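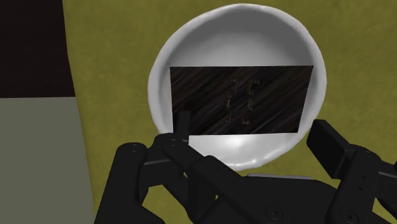
図4-1 手首カメラの表示例(シミュレーション)。鉢の中の暗色の板にグリッパを寄せた状態

4. グリッパの比較試行(シミュレーション環境)

この章では、Wiline製グリッパとVoicu製グリッパを同じアーム、同じ手首カメラ設定で動かし、結果を並べて記録する手順を説明します。対象は「鉢の中の薄い板」課題です。カタログの把持成功率は測定条件がそろっておらず、本書では採用していません。自分の環境で取った数字だけを比較表に入れてください。

4.1 始める前に

・コントローラはRamton、シーン一式はDetsteadの配布版を使います。
・物理演算の刻み幅、摩擦係数、接触の柔らかさを両機種で同じ値にそろえます。片方だけ調整した結果は比較に使えません。
・乱数の種は141に固定します。

注記:配布版の摩擦係数は、当方の感触では高すぎます。この値のままだと、指先が板の角に触れただけで持ち上がることがあります。設定を下げた版と両方で試すことを勧めます。

4.2 手順

1. コントローラを起動し、シーン「bowl_card」を読み込みます。

2. 手首カメラの映像を開きます。図4-1のように、鉢の縁と板、左右の指が同時に見える位置が基準です。グリッパの基部が画面の下側に大きく入りますが、そのままで構いません。

3. カメラの位置と画角を保存し、もう一方の機種にも同じ値を読み込みます。機種ごとに見やすい角度へ直したくなりますが、直さないでください。

4. 指を全開にし、鉢の上方の待機姿勢へ移動します。

5. 接近動作を実行します。片方の指先が板に重なって見え、もう片方が鉢の縁の外側にある場合は、いったん停止して側面ビューに切り替えます。図4-1がこの配置です。

6. 側面ビューで、指先と板、指先と鉢の内壁の距離をそれぞれ確認します。手首カメラの映像だけで「接触」と記録しないでください。

7. 閉じ動作を実行し、接触力のログを保存します。

8. 板を鉢の縁より高く持ち上げ、4秒間保持します。途中で滑り落ちた場合は失敗とします。

9. 待機姿勢に戻し、手順4から8を繰り返します。1機種あたり500回が目安です。

注意:閉じ動作の途中で指が鉢の縁を挟むと、鉢ごと持ち上がることがあります。自動判定は板の高さしか見ておらず、これも成功に数えます。該当する試行は手動で除外してください。

注意:この手順の速度設定を実機にそのまま移さないでください。シミュレーション上の鉢は何度ぶつけても割れません。

4.3 記録の付け方

試行ごとに、機種、摩擦設定、成否、失敗の種類を残します。失敗の種類は「届かない」「滑り」「鉢を挟む」「その他」のいずれかです。「その他」が増えてきたら、分類を見直す前に映像を見返してください。

板の表面の模様は低コントラストで、文字としては読めません。模様を使った向きの推定を有効にすると、もっともらしい角度が返ってきますが、その値の根拠は確認できていません。比較中は無効にし、板の外形だけで向きを求めます。

4.4 結果の読み方について

社内の予備試行は両機種合わせて2,521回です。集計はAurel Manole、映像の確認はTatu Rotichが担当しました。配布版の摩擦設定では両機種の差がはっきり出ましたが、摩擦を下げると差は縮まりました。どちらが優れているかをこの結果から言うことはできません。

指の形状の違いが効いているという説明もよく聞きます。ありそうな話ではあるものの、接近経路を変えた試行が足りず、切り分けられていません。経路を変えて試した場合は、別の表に記録してください。

実機での確認が済むまで、比較表の見出しには「シミュレーションのみ」と明記します。この表記を外すときは、Khurram Rindに連絡してください。

関連項目:4.5 接触力ログの書式、付録B 側面ビューの設定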